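生活版 > 家居闲聊 > 客厅与收纳 > 沙发边那张小黑桌,大家都怎么收?

沙发边那张小黑桌,大家都怎么收?

楼主 茶几边上的猫头鹰

先跟各位问个好,潜水好久了,第一次自己开帖,话多请多包涵。

事情是这样的,我家客厅小,二月份搬家的时候把原来那张大茶几送给了楼下邻居,换成沙发边上一张黑色小边桌。当时想得很美,桌子小,东西自然就少嘛!结果住下来才发现,桌子小归小,东西一样没少,全挤在上头了。最要命的是我们家最近迷上了拼字,就是那种一小块一小块的白色字母牌,晚饭后一家人窝在沙发上拼,拼到一半有人去接电话,有人去切水果,牌就那么摊着,第二天早上还摊着。然后香蕉也来了,纸杯也来了,遥控器也来了,孩子记分用的红色记号笔也从来不回笔筒。

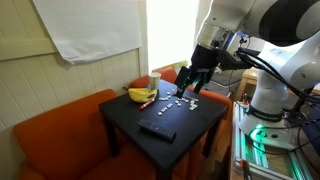

一楼 Suson小铺的老顾客

楼主这个我太有共鸣了!我家也是小黑桌,也是拼字牌,差点以为你住我隔壁。

我说说我的笨办法吧。字母牌一定要有个袋子,布袋就行,抽绳的那种,挂在沙发扶手上。不要用盒子,盒子要找盖子,一找盖子人就懒了。我婆婆用旧窗帘布给我缝了一个,用到现在,洗过好几回也没坏。每天睡前谁最后离开沙发谁负责把牌捋进袋子里,一只手挡着桌边,另一只手一扫,半分钟的事。

还有香蕉,剥开了就吃完吧,我是真的心疼香蕉,搁一晚上皮都黑了。

二楼 慢半拍

不同意楼上。拼到一半的局怎么能扫进袋子里呢?我们家一局能拼三个晚上,我先生为了一个五个字母的词可以想到十一点多,你给他扫了他要跟你急的。

我的建议是弄一个托盘,浅边的,牌全在托盘里拼,不玩的时候整个托盘端走,往书架上一放。我用的是 Cludach 的一个木托盘,17块,边不高,小朋友的手也够得着。买的时候注意底下要有防滑垫,没有的话在光面桌子上会跑。

三楼 Suson小铺的老顾客 回复 慢半拍

可是托盘放上去,小边桌不就满了吗?杯子放哪儿呀?我试过的,托盘一上桌,水杯只好放地上,被我家狗踢翻过两次,地毯到现在还有一圈印子。我觉得桌子就那么大,托盘适合大茶几人家。

四楼 慢半拍 回复 Suson小铺的老顾客

那就量一量嘛,托盘买小一号的。再说玩牌的时候桌上本来也不该放杯子,纸杯那么轻,袖子一带就倒了,牌泡了水字会花的。

五楼 楼主 茶几边上的猫头鹰

谢谢两位,你们说的我都认真看了,还念给我先生听了,他坚定地站在慢半拍那边(因为他也是一局拼三晚的人)。

昨天晚上又拼了一局,这回还加了一只碗。我发现桌上的东西是会换班的,香蕉走了勺子来,那把勺子不知道怎么就躺到牌边上去了,问谁谁都说不是自己放的。

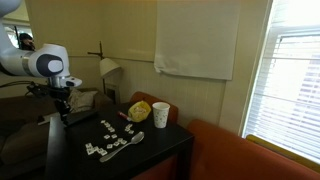 所以我现在想问得更具体一点:像勺子、碗、杯子这些本来就该回厨房的,和牌、笔、遥控器这些确实就住在客厅的,你们是分开收还是一起收?我总觉得要跑两趟,跑两趟我就不想收了。

六楼 Macarena Insaurralde

楼主好呀,我中文打字慢,写得不好请原谅。我来这边住了4年,以前在老家,我们家客厅也是一张小桌子承担所有的事情,喝茶、写作业、打牌,我妈妈甚至在上面包过饺子一样的东西。

她的规矩很简单:站起来的人,手不能空。去倒水,顺手带一个杯子走;去洗手间,顺手带一只碗,经过厨房放下。一个晚上大家站起来那么多次,到睡觉的时候桌上就只剩下住在客厅的东西了。这样就没有人需要“收拾”,也就不会为谁收拾吵架。我小时候觉得很烦,现在自己也这样要求我的孩子,他们也觉得很烦,哈哈。

七楼 爱较真的老周

泼一点冷水。“手不能空”听着好,我们家实行过,最后变成所有人都憋着不站起来。我十五岁的儿子宁可渴着。

我认为根子在边桌没有抽屉。你换一张带一层隔板的,遥控器和笔放下层,上层只留给正在用的东西。我去年在 El-Sayed 家具店买的那张,660块,两层,自己装的,装了一下午,螺丝还多出来一颗,至今站得稳稳的。贵是贵了一点,但你想想,少生多少气。

八楼 慢半拍 回复 爱较真的老周

老周啊,人家问怎么收桌子,你叫人家换桌子。两层我也用过,下层就是个黑洞,我在下层找到过过年的瓜子。

九楼 爱较真的老周 回复 慢半拍

瓜子那是你家的问题,不是隔板的问题。

十楼 Hanane Ait Brahim

看你们吵得好热闹,我也来插一句。我在幼儿园工作,天天跟小块块的东西打交道,关于字母牌我有点心得。

收之前先让孩子把牌全部翻到有字的一面,按几块一排摆好,再一排一排推进袋子。听着麻烦,其实孩子很喜欢,会当成游戏的一部分,而且少了一块当场就知道,不用第二天趴在地上翻沙发缝。沙发缝里要是真掉了,用旧丝袜套在吸尘器管口上吸,牌会贴在丝袜上,不会吸进去。没拼完的局嘛,拿手机拍一张,第二天照着摆回去就好了,这样慢半拍和那位老顾客就都不用让步了,是不是?

勺子我建议单独说。吃东西的时间和玩牌的时间分开,哪怕只隔开十分钟。油乎乎的手摸过的牌会粘在一起,用微湿的布擦一擦再晾干,别整块泡水。

十一楼 楼主 茶几边上的猫头鹰

哎呀,拍照这个办法我怎么没想到!Hanane 老师谢谢你,丝袜那招我今天就试。

跟大家汇报一下我的打算。布袋我要做一个,家里正好有块旧桌布。托盘先不买,桌面真的太小了,老周那个两层的我心动,可是刚搬完家手头紧,先记着。Macarena 妈妈的规矩我也跟家里宣布了,孩子问我“那我站起来上厕所也要拿勺子吗”,我一时答不上来。

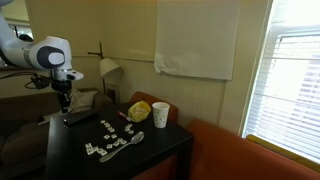

遥控器倒是给我出了个新难题。以前大茶几的时候它有固定位置,现在它在沙发靠垫底下、窗台上、冰箱顶上都出现过(冰箱顶上那次我到现在也没破案)。我想过在沙发扶手上挂一个那种带口袋的布兜,又怕难看,我家沙发本来就旧,再挂个兜更像候车室了。有没有人用过好看一点的?颜色素一些的,最好能拆下来洗。

十二楼 Suson小铺的老顾客

有有有!Multadov 有一款灰色的,两边垂下来,里面压了重物,不会滑,放遥控器和老花镜正好。我买了两个,一个给我妈。唯一的缺点是口袋有点深,短的遥控器会整个掉进去,要伸手掏。难看倒真不难看,我妹妹来我家坐了一下午都没注意到。

十三楼 慢半拍

掏着掏着就掏出瓜子了。

十四楼 爱较真的老周

你跟瓜子过不去了是吧。

楼主,布兜可以,但记号笔别往里放,笔帽松了整个兜就完了,红的洗不掉,我家沙发垫就是这么报废的。笔还是插杯子里,笔帽朝上还是朝下你们自己定,别为这个再开一帖。

十五楼 楼主 茶几边上的猫头鹰

记住了,笔不进兜。我先去翻翻那块旧桌布还在不在,缝好了再来跟大家说尺寸,抽绳用棉的还是用那种圆的尼龙绳呀?

联系我们 | 版规 | 版权所有 | 返回顶部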